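Call for Participants: Wire Sorting Open Day at Timby

Location: Timby workshop, 1866 Driseo Road
When: October, daytime and early evening sessions
Roles: visitor participants (unpaid, lunch provided) and demonstration hosts (paid)
Apply by: July 28, 2025

Timby is looking for people to take part in an open day at our Driseo Road workshop this October. We need two groups. The first is visitor participants, who will come in for one session, watch the arms at work, try running them by hand, and tell us what they thought. The second is demonstration hosts, who will be trained ahead of time and will run the sessions with our staff.

You do not need a background in robotics for either role. We would like to hear from people who handle wire, cable or small parts at work, such as electricians, harness assemblers, repair technicians and people who work in scrap and recycling. We would also like to hear from people who have never touched any of it.

About the work

The open day is built on a project called Laizer. In Laizer, a pair of robot arms sorts loose lengths of wire into baskets. The wire comes in a pile, in more than one color and thickness, and the arms have to get hold of one piece, pull it free of the rest and put it in the right place. People do this kind of sorting in a few seconds and think very little of it. For a machine it is slow. Wire bends, springs back, hooks on the piece next to it and does not stay where it is put.

The arms can be run by an operator or by our own software, Nira. When an operator is running them, Nira keeps a log of the movements. When Nira is running them, the operator sits with one hand near the stop button and does not touch the controls unless something goes wrong. Visitors will see both.

Sorting goes by color first. Black goes with black and orange with orange, and red wire is handled as its own group. A thicker wire is easier to grip than a thin one but harder to lay down, and a lot of a session can go into getting one loop to let go.
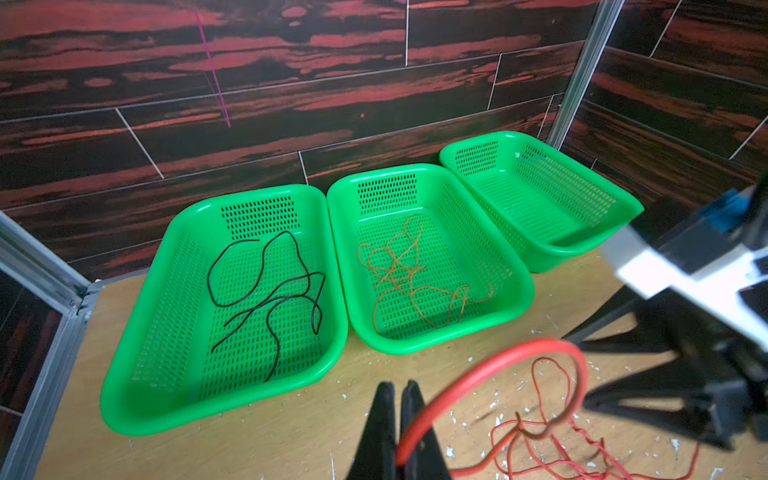
Will we get to see it fail, or is it a show where everything has been practiced? A visitor asked us that before our last open day, and it is a fair thing to want to know before you give up an afternoon. The answer is that you will see it fail. We do not script the sessions. The pile is made up fresh each time and the arms work on what they get. Drops and missed grips are part of the day, and so are stretches where two pieces stay caught together for longer than anyone would like. We will not stop the session to hide them.

What visitor participants will do

Each session lasts three hours and takes up to 4 visitors. We keep the groups small so that each person has time at the controls. A session runs as follows.

First there is a short safety talk and sign-in. You will be given eye protection and asked to tie back long hair and take off loose jewelry. Lanyards come off too.

Next you will watch a full sort with Nira running the arms. A host will explain what is going on and take questions. You can move around the outside of the booth and watch from either side, or follow along on the camera views shown on the monitors. Most people find the views from the wrist cameras confusing at first and then prefer them.

After that you will sort a pile of wire by hand, at a bench, the way you would normally do it. We ask you to talk while you work and say what you are looking for and why you picked up one piece before another. We record the audio of this part. It is the most useful part of the day for us, so please do not rush it.

Then you will take a turn running the arms yourself. A host sits next to you for the whole of your turn. No one is expected to be good at it. You can stop at any point and hand over.

The session ends with a written questionnaire and a group talk. We would like blunt answers. If a step looked pointless or badly arranged to you, write it down.

The booth

The arms work inside a booth on a bench-height platform, with both bases fixed along the front. The baskets go along the back. Visitors stay outside the marked line when the arms are powered. The booth is a working space and will look like one – we clear it between sessions, but bits of trimmed insulation get everywhere and tools are sometimes left within reach.
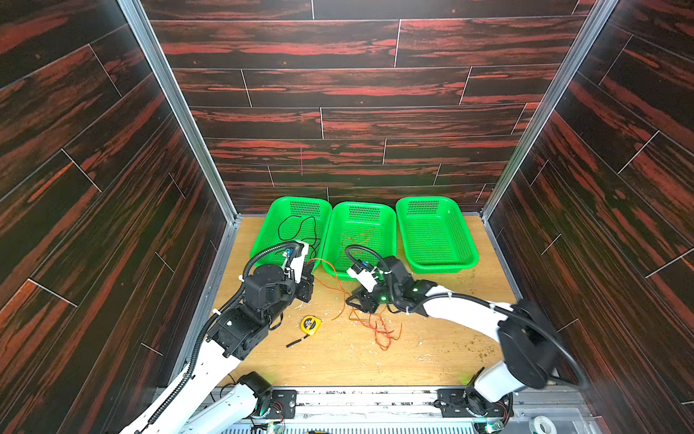 Two arms seem like a lot for picking up wire, according to one comment left on our notice board, and a person could do it with one hand in a pocket. We partly agree. A single arm can pick up a piece that is lying by itself. Most pieces are not. When a wire is hooked through others, one gripper has to hold while the other pulls, or one has to lift the pile a little so that the other can get under it. We started Laizer with a single arm and it spent a great deal of its time dragging the whole pile across the table. Hosts will be shown how to explain this, and there will be a single-arm run in the early evening session for anyone who wants to compare.

What demonstration hosts will do

Hosts are paid a flat fee of $742. The fee covers training, the open day itself and a follow-up meeting. Travel to the workshop is not covered. Lunch is provided on all days you are with us.

Training takes place at Driseo Road in the weeks before the open day. You will learn to start up and shut down the arms, run a sort from the operator seat, hand over to Nira and take back control. You will also learn the safety talk, which has to be given the same way every time. We will go through the common questions with you, including the ones about jobs. Many visitors work in trades where this kind of machine could be used, and they deserve a straight answer about what it can do now and what it can't.

On the day, hosts will:

Greet visitors, check names and hand out eye protection
Give the safety talk
Make up the wire pile before each run
Explain the sort while it is in progress
Sit with each visitor during the hands-on turn
Collect questionnaires and put them in the box by the door
Reset the booth and empty the baskets between sessions

Making up the pile sounds like the easy job and takes more care than people expect. A pile that is too neat tells us little, and one that has been pulled tight into knots can't be sorted by anyone. We are after something close to what ends up on a shop floor at the end of a shift: loose and mixed, with a few loops standing up and some ends sticking out. We will show you how. You will be making a lot of them. 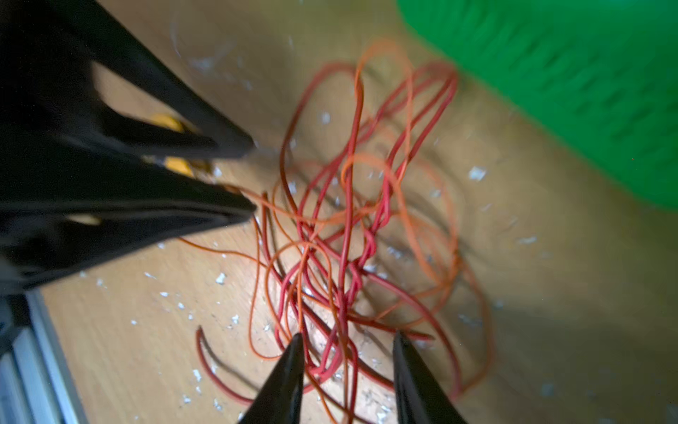 Red and orange wire heaped together on the tabletop, with both grippers close in.

Who should apply as a host

We are looking for people who can talk to strangers plainly and stay patient when a machine is slow. Hosts must be able to stand for most of a session, with breaks. The operator seat can be adjusted, and the controls can be set up for left-handed or right-handed use.

You need to be able to tell red from orange wire under indoor lighting. If you have trouble with that, please still apply and say so on the form. We can place you on the welcome table or the questionnaire part of the day, at the same fee.

Experience as a teacher, museum guide, shop trainer or machine operator is helpful. Experience with wiring is helpful too. Neither one is required. We would take someone who turns up on time and reads the checklist over someone with a long resume who does not.

If you apply as a visitor, none of this applies to you. Visitors need only be 18 or over and able to spend the full session with us. Children can't be admitted to the workshop floor.

What goes wrong

Hosts get asked about this more than anything else, so it is part of the training. The grip is usually the smaller problem. Letting go takes more work. A thin strand can wrap on a finger of the gripper, and opening the fingers does not always shake it off. A bundle lowered toward a basket can end up over the rim, part in and part out. The arm may need to back up, turn and try again, and sometimes the other arm has to help.

Hosts do not reach in to fix these things while the power is on. There are no exceptions to this, for hosts or for staff. If a run is stuck, you press stop, wait for the all-clear and tell the visitors what is happening while they wait. A stuck run can lead to some of the best talk of the day – visitors start suggesting what they would try, and we write it down.
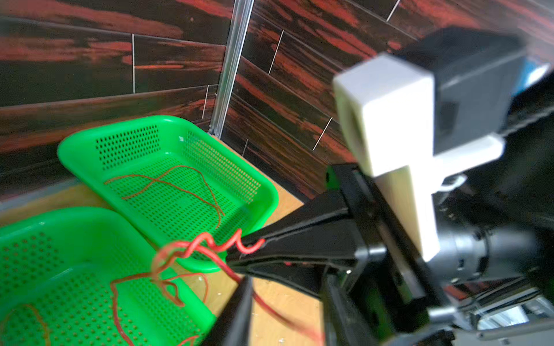 Recording and privacy

We record audio during the hand-sorting part, along with the arm movements during your turn at the controls. The booth cameras point at the work area. Your hands may be recorded at the bench, but we do not film faces. Recordings are labeled with a session number and not with your name. You may ask us to delete yours at any time before you leave the building, and by email after that.

Questionnaires are anonymous. Results will be written up in a short report, and everyone who takes part will be sent a copy.

Getting here and access

The entrance is at the side of the building, through the gate marked Timby. There is free parking in the lot behind and a bike rack by the door. The workshop floor is level and step-free from the entrance to the booth. The arms are not loud, but the air compressor in the next bay is, and it cuts in without warning. Ear protection is available if you want it. Please wear closed shoes.

How to apply

Fill in the form at the front desk or ask for it by email. State whether you are applying as a visitor, a host or either one. Tell us in a few lines what kind of work you do and whether you have handled wire or cable before. Hosts should also list any days in October they are not free.

Host applicants will be invited for a short talk and a try at the controls. The try is there to let you find out if you like the work, and we do not score it. Visitor places are given out with an eye to getting a mix of trades in each session, so please don't be put off if a friend hears back before you do. We will reply to everyone who applies, including those we can't fit in this time.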